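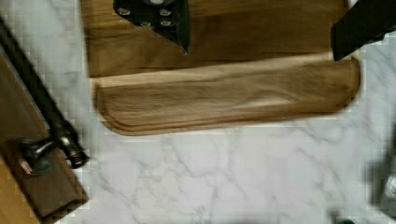
Filed under: Kitchen > Care & Repair > Wood

How to Oil a Cutting Board Without Making It a Hobby

By Neema Massawe
August

A wooden board asks for very little. It would like to be washed by hand, dried standing up, and oiled every so often. Most of us manage the first one and then leave it flat on the counter in its own puddle until the grain goes pale and fuzzy and the whole thing smells of last month's onions.

You need food-grade mineral oil, a clean cotton rag, fine sandpaper and some coarse salt. Don't use olive oil. I know it's right there. It goes rancid, and you will spend a week accusing the fridge.

Step 1. Scrub. Scatter salt over the board, cut a lemon in half and rub it in, following the grain. Leave it for 8 minutes, scrape off the gray sludge and rinse. Try not to think about how long the sludge has been in there.

Keep the lemon well away from the countertop if yours is marble. Acid leaves dull spots on marble, and they are a good deal harder to fix than a dry board. I work over the sink now, having learned this on a counter that belonged to my landlord.

Step 2. Dry. Towel it off and stand it on its edge overnight. Oil won't soak into wet wood, however firmly you rub.

Step 3. Sand, if it needs it. Run your palm across the top. If it feels like a cat's tongue, go over it lightly with 400 grit, always with the grain. Wipe off the dust with a barely damp rag and let it dry again. If your board has a rim or a rounded edge, fold the paper and do that by hand. A sanding block will put a flat spot on a curve, and you'll find it with your thumb every morning for years.

Step 4. Oil. Pour on more than seems polite and spread it around with the rag. Do the underside and the edges too. End grain drinks the most, so go back to it. A board oiled on one side only tends to cup, and then it rocks while you chop.

Step 5. Wait, then wipe. Give it 18 hours if you can. Set it on a rack or a couple of old jars so both faces get air, then buff off whatever is still sitting on top. Tacky means you left too much on - wipe harder.

Do it again when water stops beading. In my kitchen that's every month or so in winter and whenever I feel guilty in summer.

COMMENTS

Emmanuel Muriithi: Does this work on a knife block? Mine is drier than the board ever was.

Neema Massawe: Outside only. Keep the oil out of the slots.

sotlow_cook: Used walnut oil for 19 years, no complaints from anyone still speaking to me.

P.: Landlord story please.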